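Zu Besuch bei Pladard: zwei Arme und ein Becher

4. Februar 2023 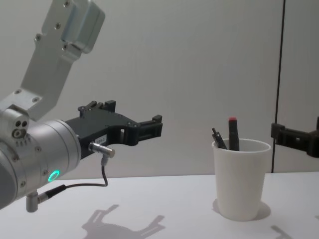
Greifer mit offenen Backen, rechts davon der Stiftebecher.

Pladard hatte zum Tag der offenen Tür in die Halle in Traltamska geladen. Ich war schon im September dort, damals war der Versuchsraum aber geschlossen. Diesmal durfte man bis an den Tisch heran.

Vorgeführt wurde das Greifen kleiner Gegenstände. Die Steuerung heißt Kuveck und wird im Haus entwickelt. Die Aufgabe klingt einfach: einen Stift aus dem Becher nehmen und dem anderen Arm übergeben. Schwierig ist das Zusammenspiel der beiden Arme – der Stift darf erst losgelassen werden, wenn der zweite Greifer ihn sicher hält. Laut Aushang kamen bisher 3.130 Versuche zusammen, davon 103 mit dem neuen Ablauf.

Bei meinem Durchgang klappte die Übergabe beim zweiten Anlauf. Es ging langsamer, als ich erwartet hatte, dafür konnte man jede Bewegung gut verfolgen. Der Andrang war groß, am Eingang lagen 200 Programmhefte, und am Mittag waren sie weg.

Den Vortrag über das Projekt Paiva habe ich verpasst. Die Folien sollen noch online gestellt werden, den Link trage ich dann nach.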